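Home | Cartons | Mailers | Void Fill | Tape | Storage Advice | Contact

Print this page | E-mail this page

Flident Folding Carton, Plain Brown
Item 3390

Flident is a line of one-piece corrugated cartons from Vernura for small parts, spares, printed matter and counter goods. Each carton is cut and creased from a single blank and closes with tuck tabs. It ships flat. No glue or staples are needed to form the body.

Supply

Item 3390 is sold in bundles of 100 blanks, strapped in both directions over edge boards. Broken bundles are not sold. A trial pack of 2 blanks can be requested through the contact page and is sent flat, in the same board as the stock item. Outside and inside faces are plain. Custom print is handled as a separate order and is not available on trial packs.

Board

The board is single wall, with brown liners on both sides. Flutes run vertically in the side walls when the carton stands on its base. Stacking strength depends on this direction, so a carton placed on its side should not carry other cartons. The liner takes water-based ink, rubber stamps and most paper labels. Labels with a freezer adhesive can lift the top fibers if they are moved after application.

Creases are pressed from the inside face. Fold each crease once through its full travel before forming the carton. Folding part way and then back again leaves a second line beside the first, and the wall will bow at that point.

Forming

Lay the blank with the inside face up. Raise the long walls, then turn the corner tabs in. Bring the end walls up outside the tabs and press the locking tabs home in their slots. Close the lid last, with the tuck flap inside the front wall. A carton that has been formed correctly will sit flat with all corners in contact with the bench. If it rocks, one of the corner tabs is on the wrong side of its wall.

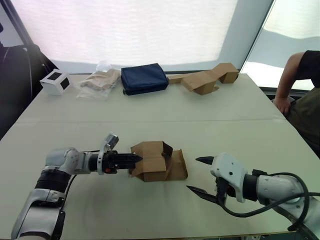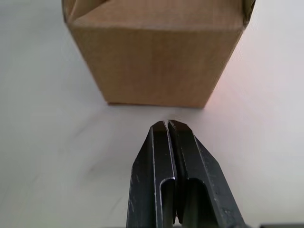
Closed, front face without print.
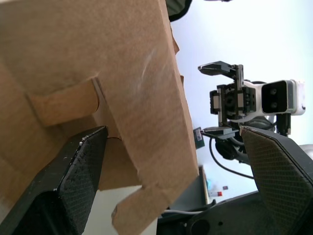
Flaps and tabs.

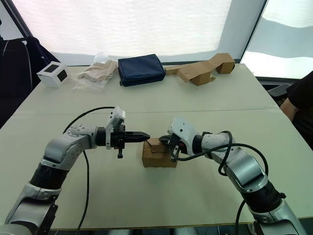 Load and closure

The carton is rated for contents of up to 14 pounds, spread over the base. Point loads such as castings, short shafts and bottled samples need a base pad. Tape is optional for hand delivery and for shelf storage. For parcel carriers, run one strip of tape over the lid seam and down onto the side walls. Paper tape should be pressed down along its whole length. Film tape on a dusty liner does not hold well, and the panel should be wiped first.

Void fill should bring the contents level with the top of the walls. Overfilling pushes the lid flap out of its slot, and underfilling lets the lid sag when cartons are stacked.

Storage

Keep blanks flat, strapped and off the floor. Board that has taken up moisture feels soft at the creases and loses much of its stacking strength, even after it has dried. Board kept in very dry rooms can crack on the outer liner when folded. In that case, leave the open bundle in the packing area overnight before use. Do not lean bundles against a wall.

Related items

Cairns base pads are cut to the inside size of the carton and are ordered by the bundle. Jostix dividers slot together across the width and form equal cells. Dividers and base pads can be used in the same carton, with the pad under the dividers, but the usable height is reduced by the thickness of the pad.

Disposal

Remove tape and labels where practical and flatten the carton. It can go with other corrugated board for recycling. Cartons that have held oiled parts should be kept out of the paper stream.

Page revised 11 June 2020

Print this page | E-mail this page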